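How I sort out a shared office desk in one go

I've moved desks a fair few times since we took the lease in Prombridge, and every time I've ended up with a worse setup than the one I left. So in February, when our little team shuffled round again, I made myself do it properly. It took me 26 minutes, plus a cup of tea.

What you'll need: a damp cloth, a dry cloth, a tape measure and a bag for the rubbish.

First, take everything off the desk. Yes, everything, even the pen pot! Put it all on the floor behind you and chuck out the dead biros and old receipts before you get attached to them again.

Next, wipe the tabletop down and dry it straight away. White tops show every streak, so I go along the length and never in circles. Do the partition too if you've got one. Fabric ones only want a going over with the hoover brush (ours at the old Costville office were full of biscuit dust, no idea how).

Now the chair. Sit right back and set the height so your feet are flat on the floor and your elbows are level with the top of the desk. Mine ended up with the seat at 495 mm, but I've got long legs, so don't copy me – measure your own. Then check the armrests slide under the desk. If they bump the edge, drop them a notch or two, or you'll spend all day perched miles away from your keyboard.

Mesh backs collect fluff in the weave. A dry cloth gets most of it, and an old toothbrush does the rest.

Before you put anything back, push the chair in and have a look at it from low down. I crouch right by the floor for this, which is how I spot stray cables and crumbs. 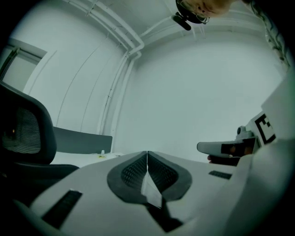
Black mesh-backed chair by the white tabletop, dark grey partition behind.

Last job: put back only what you used in the past 2 weeks. Screen first, then keyboard, then the lamp. Anything left on the floor goes in a drawer, and if the drawer won't shut, go through it again with the rubbish bag.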